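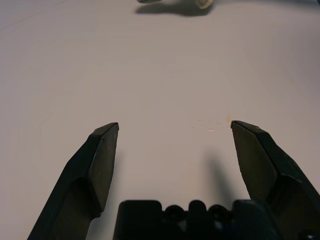

The white tabletop at the Srour workroom, 2024-04-18.

Hi Pirmin, quick catch-up on the tables, as promised! We've spent $784 of the Bundero money so far, mostly on tops and paint. I went with the matte white in the end (the glossy sample drove me nuts under the lights) and I'm really happy with it. Four tables are in use and the fifth is waiting on legs from Vukeo, who keep saying next week. Sign-ups are at 22, way up from December. I still owe you the receipt for the brackets, so bear with me on that one!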